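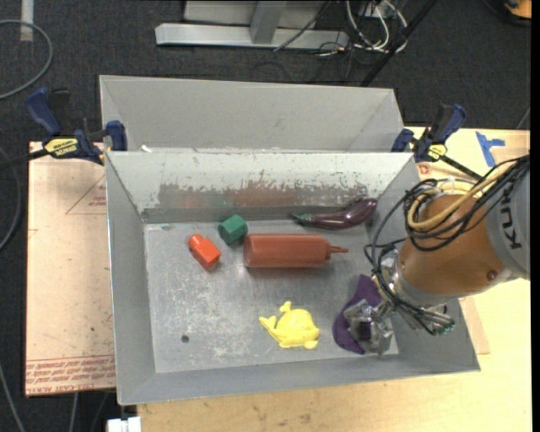 *The front bin, with the eggplant at the back and the yellow fish nearer the wall.*

**The Eggplant**

Gifty Darko got the job at Ledance in October, after the bakery cut her hours. The woman who trained her was Shirley Friesen. Shirley had worked with the bins for 16 years and wore the same green cardigan every day.

"Food goes back with food," Shirley said. "Blocks with blocks. If you can't tell what it is, leave it for me."

Gifty looked down at the metal. There was a toy eggplant, very shiny, and a red squeeze bottle on its side. There were two blocks, one green and one orange-red, and a yellow fish. In the corner was something dark purple.

"Is the fish food?" she asked.

Shirley thought about it. "Put it with the animals."

"It could be dinner."

"It has a face on the other side. Food doesn't have a face."

Gifty didn't argue. She wrote it on her sheet. The sheet had a line for every item, and there were 196 lines. Kendra Lavoie in the office wanted it finished by four.

She kept looking at the eggplant. Her daughter had owned one like it when they lived in the apartment on Jafri Street. It came in a net bag with a tomato and a pear, and the tomato and the pear were gone within a week. The eggplant stayed. Abena slept with it. She called it Mister, and for a year it had a seat at the table. When they moved, Gifty packed the kitchen herself, late at night, and somewhere between the old place and the new one the eggplant went missing. Abena was five. She cried for two days and then stopped asking, and that had been harder to listen to than the crying.

Abena was 20 now and lived in another state.

At lunch Gifty sat with Shirley in the break room. Shirley had soup. Gifty had rice in a yogurt tub.

"Do people ever buy the old ones?" Gifty asked. "When they get scratched up?"

"You can ask Kendra. She let Tumaini have a truck once."

"What did he want with a truck?"

"I didn't ask him."

After lunch Gifty went to the office and stood in the door until Kendra looked up from her screen.

"The eggplant," Gifty said. "When you're done with it, I'd like to buy it."

"Which eggplant?"

"The purple one."

Kendra opened a drawer and took out a catalog. She turned some pages. "They're three dollars new," she said. "You could just order one."

"I know. I'd like that one."

"It's on the list through the end of the month."

"I can wait."

Kendra wrote something on a yellow note and stuck it to the side of her monitor, where there were already several others. Gifty could read her own name on it, spelled with one extra f.

She went back and picked up her sheet. Shirley had moved the fish to the line for food and crossed it out again, and then written it in under animals, smaller.

"Changed my mind twice," Shirley said.

They got to line 196 a little before four. Gifty signed at the bottom and got her coat. On the bus she took out her phone and started a message to Abena. She typed, "Do you remember Mister?" and held the phone in her lap for three stops before she sent it.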